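Search the help pages Go
Posted January 17, 2022 by Shamim Khokhar

Left gripper loses connection on two-arm table cell

Hello all. I look after a small cell at Fosia with two arms at one white table. The job is easy: pick up a marker from a paper cup, pass it to the other arm, put it back. After 30 or more cycles the left gripper stops answering. The arm itself is fine and I get no arm fault. If I push the gripper cable by hand, the gripper comes back, and after some time it is lost again. The right side never does this. I already changed the gripper settings and restarted the controller 3 times. Should I order a new gripper, or is it the cable?

Kakakhel
Same problem here last year. Buy new gripper, it was the only thing that helped for us.

Domenica Grabner
Please don't buy a gripper yet. If it comes back when you push the cable, then I would look at the cable and its plugs first. We run a similar cell at Wudport and I had this fault in my first month.

Stop the arms and switch off the power before you touch any plug. Open the connector at the wrist and look at the pins with a lamp. If one pin is bent or dark, change the cable. If they look good, close the connector again and tighten the ring with your fingers only, no pliers.

Then look at how the cable hangs. With the power still off, check how much free length there is from the wrist to the next fixing point.
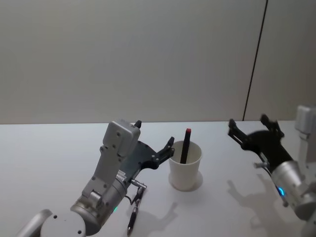
When the wrist turns to reach the cup, a free cable swings and pulls on the plug each time. Make one small loop near the wrist and fix it with a soft strap on the arm side, so that the plug carries no weight. Leave enough length for the full turn of the last joint. Try this at slow speed first, with your hand near the stop button.

I check our straps every 2000 cycles and change the cable at 3000, even if it looks good. If the fault stays with a new cable, swap the left and right grippers and see which side fails. Write here what you find, please.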